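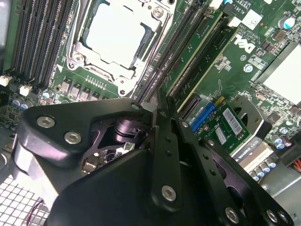
Section 5. Taking Out and Parking Small Boards

This section replaces the loose sheet that came with the Jillodden bench kit. The sheet promised that "any user can complete the swap with confidence." We have seen what confidence does to a memory latch. Read the steps through once before you touch the workstation, including the notes, and keep the service manual for your own model open beside you. Where it disagrees with this guide, follow the service manual.

Before you start

1. Shut the workstation down from the operating system. Holding the power button until the fans stop doesn't count as a shutdown.

2. Unplug the power cord and any monitor, network and USB cables. Press the power button once with the cord out.

3. Clip your wrist strap to bare metal on the chassis. A strap clipped to a painted surface is jewelry.

4. Take a photo of the board and write down which memory slots are in use. Slot order matters on many workstation boards, and people who say they will remember it are usually back an hour later asking for a copy of the manual.

Note: The kit's "anti-static" mat was supplied by Lidora with no test sheet. We use it because it keeps screws from rolling. Treat the wrist strap as your protection.

The processor socket

5. Look at the socket before doing anything near it. If a flat plastic cap is in place inside the metal retention frame, leave it there. It protects the contacts underneath, and a dropped screw can bend those faster than you can say so.

6. Leave the lever and the loading plate alone. Nothing in this section requires you to open them. The same goes for the screws on the socket frame. They don't need "checking for tightness," whatever the old sheet said.

Caution: Do not clean the inside of the socket with a brush, a cloth or canned air. We have been told many times that this is harmless if done gently. We have yet to see anyone show it.

Removing a memory module

7. Find the latches at the ends of the slot. Some slots have a latch at both ends and some have only one that moves. If a latch doesn't want to open under a fingertip, find out which kind you have before pushing harder.

8. Open the latch or latches. The module may lift a little by itself, or it may just sit there. Neither one tells you it is faulty.

9. Take the module by its edges and draw it straight up. Rocking it from end to end is a habit worth losing. Keep your fingers off the gold contacts.

10. Read the label now, while the module is in your hand, and write the size and slot number on your sheet.

Parking boards on the holder panel

11. Stand the white panel where you can reach it without carrying anything across the open chassis. Check that it doesn't tip when you press on it lightly.

12. Choose a holder by width. The wide U-shaped bracket has an open channel and the tall ones are narrow. The packaging calls the holders "universal fit," and we would not rely on that. Try each one with a dead board first.

13. Hold the board upright, line its edge up with the slot, and lower it in. Stop if you feel scraping. Let go only when the holder is carrying the weight. 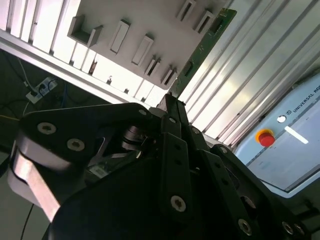

14. Label the panel to match your sheet. Pencil on masking tape is enough. Jaiswal sells colored tags for this, and they fall off.

Note: The holders are for parking boards during a job. They are open to dust and elbows. Anything that will be out overnight goes into an anti-static bag – a real one, with the marking on it, since plain pink plastic from the packing bench proves very little.

Putting things back

15. Check the notch in the module against the key in the slot. If they don't line up, turn the module around.

16. Press down evenly at both ends until the latches close. Look at them. A click on its own is poor evidence.

17. Compare the finished board with your photo, then reconnect the cables and start up. If the memory total is short, shut down, unplug and reseat the modules before blaming one of them.

Revised June 2021. Steps 7 to 13 checked at the bench by Poonam Garg and Yogesh Vishwakarma. Send corrections to Sarita Kanaujia, with the model number of the workstation.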